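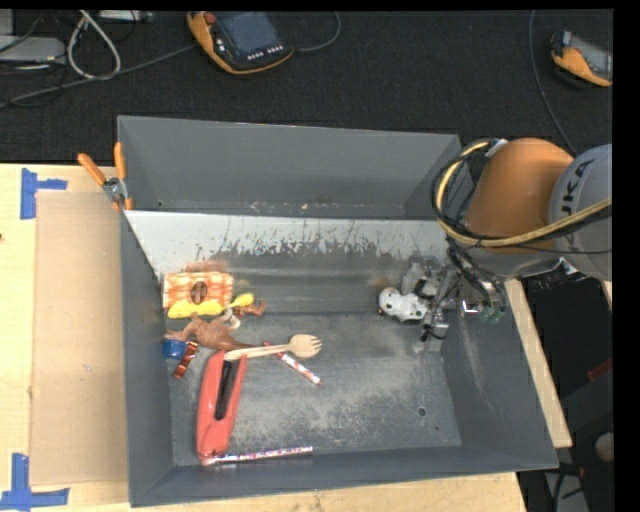
Apr 8, 2026 – glue pot notes

Back on the hide glue today! Gobnait dropped in a fresh bag of the Hegarty pearls (finer than the Pladell ones we had in February, and they smell a good bit less) so I soaked 27 g overnight and warmed it slowly this morning. Too thick at first, ran off the brush like cold honey, so I let it down with a splash of water and it came good.

Rubbed two offcuts together, left them clamped over lunch – lovely joint, broke in the wood and left the glue line alone. Must try the same on the oak.

Valentin, if you want the small brush it's soaking in the jar by the sink. Still to do: label the old bag, find the lid for the pot.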